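Tanoli Kitchen Table Set

Version 2, 8 July 2024
Maintained by Cathal Daly

What this is

Tanoli is a small set of pictures of kitchen tables with everyday things left on them: sponges, cloths, tubes, small packages. It goes with the Clurnier tidying lists, which say where each kind of item belongs once the table is cleared.

Contents

- 67 tables, one folder each
- items.csv, one row per item
- places.csv, the spot each item goes back to (sink, drawer, shelf, basket, trash)

Labels

Use the plain name of the item. A cloth is "cloth" whether it is folded or bunched up. Sponges are "sponge" in any color or surface. If the print on a tube can't be read, label it "tube" and leave the contents column blank. Chairs and shelves go in the room column and don't get a row of their own.

Known problems

Items that overlap are sometimes entered as one. 13 rows from the Dristthorpe folders still need to be split. The place column is blank for pans until November.

Use

Free for teaching and research. Please send corrections to Cathal with the folder name and row number.

Sample

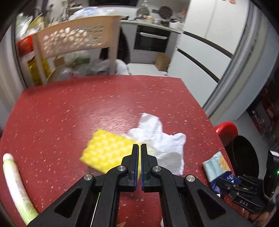
Red speckled tabletop with a yellow sponge, white cloth, tube and small package.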